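The Great Drawer Project, Part Two

So after last month's item I got more mail than I've had for anything I've written in this newsletter, and most of it was people telling me about their own drawers. One of you still has the instruction booklet for a bread machine that left the house in the nineties. One of you wanted to know if I had gone ahead and done the kitchen like I said I would. Yes! Mostly! I started in March and I've been nibbling at it ever since, usually between supper and bedtime with the radio on, and I have opinions now.

First, for anybody who missed part one: when we moved out to Kasilbridge I unpacked the kitchen in one evening, tired and hungry, and wherever a thing landed that night is where it stayed. The measuring cups ended up by the back door. The good scissors lived with the cake pans. You get used to it, you really do, until your sister comes to stay and opens five drawers looking for a teaspoon and gives you a look.

My plan was to do one drawer a night. That lasted two nights. The trouble with one drawer is that everything in it belongs in a different drawer, which is full, so you're standing there holding a potato masher with no place to put it down. Feng-yi Chuang, who some of you know from the plant swap, told me to quit that and work by activity. Everything for baking in one heap, everything for coffee in another, everything for packing lunches in a third, no matter where it came from. Then you look at the heaps and decide who gets which drawer. I grumbled (I had already bought dividers) but she was right, and the dividers fit in the end anyway once I took a saw to two of them.

The baking heap was the biggest by a mile. I own three sets of measuring spoons, and not one of them complete. Between the three I put together one whole set, looped them on a key ring, and gave away the leftovers. Cookie cutters went in a lidded tin instead of rattling around loose. Rolling pin in the bottom drawer, lying along the back, with the muffin pans standing up in front of it. I used to stack those pans flat and had to lift out the whole pile to get at the one I wanted, and I can't believe I did that for years.

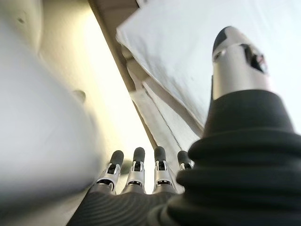

Birsen Akgül

The lunch heap took me a whole evening by itself. You know what I'm going to say. Lids. I sat on the floor and matched every container to its lid, and whatever was single at the end of it went in a bag. A couple of the bottoms got a second life holding screws and picture hooks in the basement, and one is under a leaky geranium. The keepers I nested by shape, square in square and round in round, with the lids filed upright alongside in an old dish rack that I cut down to fit. It's not pretty but it works, and my husband has put things back in the right place for three weeks running, so I'm calling that a success.

Coffee things were easy, and I'd tell anyone to start there if they need a little encouragement. Filters, scoop, grinder, the jar of sugar, all on one shelf over the pot. I used to walk clear across the kitchen for the filters. Every morning! Half asleep!

Now for the money part, because a few of you asked. I spent 56 dollars all told. Most of that was the dividers and a roll of the grippy liner, and the rest was a turntable for the oils and vinegars in the corner cabinet. The turntable is my favorite thing in the whole room. Go for one with a raised edge, though. My first one was flat, and I gave it a good spin to show it off and sent a bottle of soy sauce onto the floor. The liner I'd buy again too, but wash the drawer and let it dry overnight before you lay it down. I skipped that step in the first drawer and had to peel the whole thing up again on account of the crumbs.

A few bits and pieces I learned along the way, in no order at all:

If you haven't used something since you moved in, put it in a box with the date on it and park the box in the basement. I did that with the fondue set and the pasta roller. The pasta roller came back upstairs after nine days. The fondue set is still down there and I have not thought about it once until typing this sentence.

Keep one drawer for junk. I mean it. I tried to do away with ours and the batteries and rubber bands just spread out over the counter. It has a small tray in it now for the stuff that rolls, and everything else can do as it pleases.

Label the inside of the cabinet door, not the shelf. Masking tape and a marker is plenty. When guests help with the dishes they open the door, read the tape, and put the colander where the colander goes. Clodagh Corrigan stayed with us for a long weekend and put away everything after dinner without asking me a single question, and I about cried.

Don't do the spices at night. I did mine at ten o'clock and threw out a perfectly good cumin thinking it was the old one. The old one had no smell left at all, and I only found that out in the chili.

What's left is the cabinet over the refrigerator, which I can't reach without the stepladder and have been pretending isn't there. I believe it has the canning kettle in it, and the big platter, and possibly my mother's punch bowl wrapped in a beach towel. I'm going up there before the holidays – somebody please hold me to it.

I also have a box of extras by the front door if any of it would be useful to you: a salad spinner that spins fine but has lost its knob (a wooden spoon handle does the trick), two pie plates, and a bunch of those odd measuring spoons. Jaime Arruda has already spoken for the waffle iron, sorry. Come by any evening before seven, or leave me a note and I'll set your pick out on the porch.

And keep sending me your drawer stories, please. I'd especially like to hear from anyone who has figured out where to keep pot lids, which are at this moment leaning in a row against my toaster.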